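# Flower library opens its drawers at Laltura in June

If you've ever paid a small fortune for table flowers that were drooping before the speeches, I have some good news for you. The flower library is starting up at Laltura in June, upstairs in the long room, and you'll be able to borrow stems for a party, a wedding or a dull windowsill and bring them back when you're done. They're mostly fabric, with a few paper ones mixed in, and I've been in to have a nosy.

Red roses and pale blue hydrangea are going to be the first things on loan, so those are what I'd start planning around.

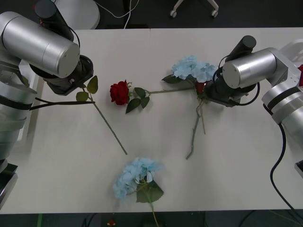
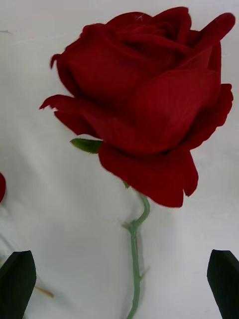

The idea belongs to Marlies Mayrhofer, who did the flowers for her niece's wedding last summer and was left with boxes and boxes of the things on top of her wardrobe. She asked round and found that half her street was in the same position. One neighbour had a bin bag of tulips, another had an entire arch. So she put a card up in Sithole, the wool shop next to the chemist, asking for anything clean and unbroken, and within a month she couldn't get her car in the garage.

I should own up that I gave some as well. Mine were sweet peas from a school play, and Marlies was very polite about them, but I noticed they went into the box marked "mend".

Joining costs £3 for the year, and for that you can take a set of stems home for up to 2 weeks. A set is whatever fits in one of the long cardboard boxes, so you can go for one big showy armful or lots of little bits. You'll be asked for a deposit on anything with a vase. If you want enough for a whole hall, ring ahead, please – the biggest booking so far is for 100 stems, and it took Ngozi Edet an entire evening to get them sorted and boxed.

Ngozi is the one to talk to about colours. She worked in a proper florist's for years and she has Views. She doesn't like red roses with white (too Valentine's card, she says) and she'd put them with the pale blue hydrangea every time. I'd never have picked those two together myself. I went home and tried it with a cardigan and a scarf held up to the mirror, and she's right, you know. The blue calms the red down.

She also told me how to stop an arrangement looking stiff, which I'm passing on for free. Don't have all the heads facing you. Let one rose lean off to the side, bend the stem a little with your thumbs, and pull a few of the outside petals down and away from the middle. Then leave it alone! I am a fiddler, and I was told to put my hands in my pockets.

There'll be an arranging hour on opening day, from 11 in the morning, at the white table. It's free to members and there are 17 places. I'd wanted it to be bigger, but you do need elbow room for long stems and the stools take up more space than you'd think. Bring your own jug or vase if you've got a favourite. Vonent, the kitchen shop, has given us a crate of plain glass jars for anyone who turns up without, and you can take your jar home.

The room itself is easy enough to find now that the sign's been moved. Go in by the side door, past the bikes, up the stairs and it's the door on the left. There's a lift at the back if you need it, though you have to ask for it at the front desk and it's slow. Tea is downstairs only. I know, I know, but have you ever tried to get tea out of a fabric peony?

A few other bits I was asked to mention. Stems come back dry, please, with no foam stuck on the ends. If something gets squashed or a leaf drops off, just say so when you bring it back and put the leaf in the envelope. You won't be charged for a leaf. Candle wax is another matter and Marlies has seen enough of it already. And don't spray anything with scent. Somebody had done this to a lovely lot of lavender before giving it away, and that box still has to live on the landing.

As for what's wanted, there's far too much ivy. No more ivy! There's plenty of pink as well. What they're short of is greenery with a bit of shape to it, anything autumny in orange or rust, and tall stems for floor vases. White lilies would be welcome too, as they get asked for a lot for funerals. Donations can be left at Sithole during shop hours, in a bag with your name on it, and if yours aren't suitable they'll be passed to the playgroup for the craft cupboard.

I asked about Christmas, obviously, and got a look. There will be a winter list, but it won't be out until the autumn and it can't be booked early, not even if you write the newsletter. The same goes for the wedding arch, which is being re-covered by the sewing group at Ulatier and is in pieces until they've finished. If you were hoping for it for a summer do, have a word with Ngozi, who may be able to find you something for the top table in its place.

Booking sheets are on the front desk at Laltura from the first of June and there's a folder with swatches so you can match things up at home. You can take the folder away overnight if you sign for it. I've had my own name down for the arranging hour since I heard about it, and my sister's, and she doesn't know yet.

Oh, and if you've got a long cardboard box in good condition, the sort that curtain poles or blinds come in, they'd love it. Flat is fine. Leave them inside the side door, but not in front of the meter cupboard please.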